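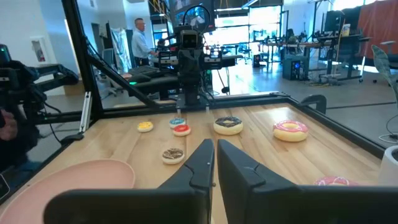 Notebook 4, p. 238

29 April 2020

Glaze trials, donuts, cont. from March. Still chasing the cracking. Batch A was the Konance powdered sugar, batch B the Lerance. Same recipe otherwise, 700 g sugar, 200 g milk, pinch of salt, vanilla.

A – went on fine, nice shine, cracked all over by the next morning. B – duller but held. Bit of sweating on the underside where it touched the rack. Would take B over A for anything sold the same day.

Tried a spoon of corn syrup in a half batch of A. Better. Skin stays soft, no cracks at the hole where they always start. Sets slower tho, sprinkles slid on the first few. Have to wait till the glaze stops running and then go fast. Yellow took the color well, pink needs less than I think every time.

Temp of the glaze matters more than I wrote in March. Too warm and it soaks in, too cool and it pulls crumbs. Kept the bowl over warm water, stirred between dips. Forgot once, got a skin, had to start that one agian.

Rasonier order is 3,000 for the whole run, mixed sizes, so whatever we pick has to survive a box and a van. Minis crack less than the full size, no idea why. Thinner coat maybe.

Tkachenko mixer is making the noise again on speed 2. Used speed 1 for everything today, took forever. 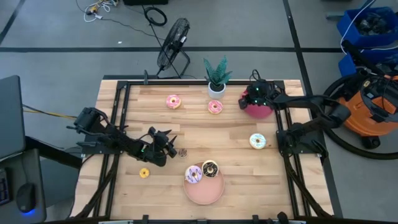
To do next

Full batch of A with corn syrup, boxed overnight, lid shut
Same with B, no syrup
Weigh glaze before and after dipping – forgot agin
Order more pink, the blue is fine
Get someone to look at the mixer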